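Search this site Enter keywords Go

Student Project Report: Water Supply for Grazing Cattle at Morkell Farm
March 6, 2018
By the Trornmont College Livestock Project Group

Introduction

The purpose of this project was to compare two methods of supplying drinking water to cattle on the upper fields at Morkell Farm. These fields have no mains connection, and water has until now been carried by bowser. The group was asked to consider a fixed concrete trough fed by a buried pipe and a movable trough fed by a surface pipe.

Method

A herd of 264 cattle was divided between two fields during July. Each field was grazed for 3 weeks. The fixed trough held 500 litres and the movable trough 200 litres. Water levels were read each morning and evening, and the condition of the ground beside each trough was recorded on a standard sheet.

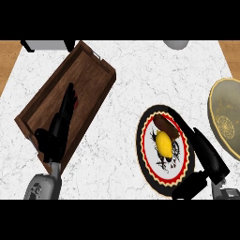

Figure 1. Rendered view: wooden tray on a marble countertop.

Results

The fixed trough did not run dry at any time. The ground on its gateway side was badly trodden by the second week, and stone had to be laid before grazing could continue. The movable trough emptied on several warm afternoons, when the animals came to drink together and the pipe could not refill it quickly enough. Damage to the grass was slight where the trough was moved regularly.

Discussion

The group considers that the smaller trough would be suitable if fitted with a faster valve. The Tundora valve was examined for this purpose but was not tested. Costs of trenching were not included in the comparison and should be obtained before any decision is made.

Further work

A second trial is proposed on the lower fields, using a larger pipe and the same recording sheets.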